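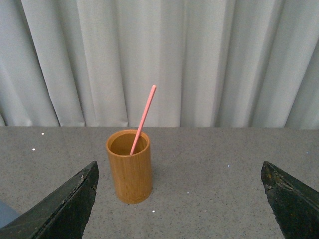
## 4. The Cup Transfer Task

Each team in the Clarach student project had to choose one task, teach it to the arm, and then defend the choice in front of people who had chosen harder ones. Ours was to get a thin pink stick from one cup to another. It sounds like something a toddler would do before breakfast, and the project supervisor, Gunārs Koppel, said as much when we proposed it in June. He approved it anyway, with the remark that toddlers have better wrists.

### 4.1 Setup

We used a light blue cup and a taller, straight-sided wooden-looking one, set on a grey speckled table with a pale curtain behind. The curtain was the cheapest improvement we made. Before it went up, our detector (a small network we called Branis, for reasons lost to the group chat) had strong opinions about the radiator.

The stick is narrow enough that a small error in finger position is a complete miss. It also leans wherever it likes. A policy trained only on upright sticks treats a leaning one as a personal insult, so we varied the lean between demonstrations and moved the cups as well.

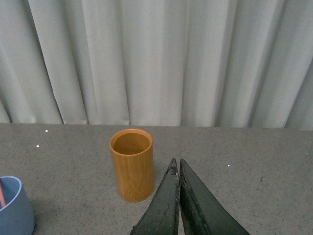
Teleoperation was shared between 2 of us. Miłosz Tokarz drove smoothly and slowly; the other operator, who is also the author of this section, drove quickly and with regret. We kept both styles in the training set. Removing the regretful half made the arm neater in free space and worse at recovering from a poor approach — presumably it had never seen one.

### 4.2 Where the policy struggles

The grasp fails less often than the release. Over the opening of the target cup, the policy tends to hover, correct, and correct the correction. Figure 3 shows the two cups and the stick from the upper viewpoint, which we added after the wrist view alone proved a poor judge of distance.

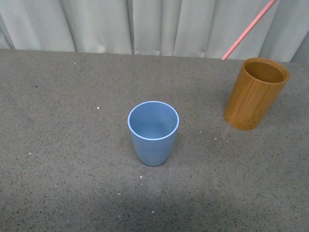 **Figure 3.** Upper view of the workspace, with the pink stick clear of both cups.

We tried 3 remedies. Lowering the approach speed made each trial longer and the hovering more dignified. Adding 11 demonstrations that began directly over a cup helped more, though we can't separate their effect from that of the operators simply getting better. The last, a hand-written rule to open the fingers after a fixed pause, worked well enough to be embarrassing, and we leave it out of the comparison in Section 5.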